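Cleaning and Water Use at Shared Washbasins
Final report, Household Technology Project
Remzi Ekinci and Caoimhe Mulcahy

1. Background

Residents on our floor of Mondmont Hall share washbasins and take turns cleaning them. The cleaning sheet says only "wipe sink." We wanted to find out how much water a proper cleaning needs and which parts get missed.

2. Method

We compared two ways of cleaning the same basin. In method A the tap was left running while the bowl was wiped with a sponge. In method B we filled a jug with 500 ml of water, wiped with a damp cloth and a little dish soap, and rinsed from the jug. The plug was closed for both methods and the water was bailed into a measuring bucket. Any water left in the bowl was soaked up with a dry cloth, which was weighed before and after.

Remzi cleaned and Caoimhe measured. We did all the runs on a Saturday in October, before 9 in the morning, when the bathroom was quiet.

3. Results

Method A used 1481 ml on average. Method B never used more than the jug. We could not see a difference in the finish between the two. Method A was faster, mainly because there was no jug to fill.

The flat bottom of the bowl was the hardest part to rinse. Small bits of dirt stayed there after the sides were clean, and pouring from the front pushed them toward the back wall. Pouring from the far side worked better.
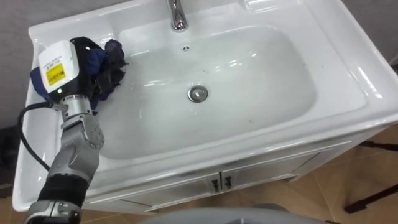

Photo: C. Mulcahy / Household Technology Project

The tiny dark specks to the right of the drain are the kind of dirt we mean. Glossy ceramic also makes checking difficult under overhead lights, as faint water streaks are easy to lose among the reflections. We checked from 2 sides for this reason.

4. Recommendations

The sheet should list the bowl, the rim, the drain stopper and the overflow opening separately. A jug should be kept in the bathroom. We did not test limescale remover, and we only used one basin, so the averages may not apply to a round bowl.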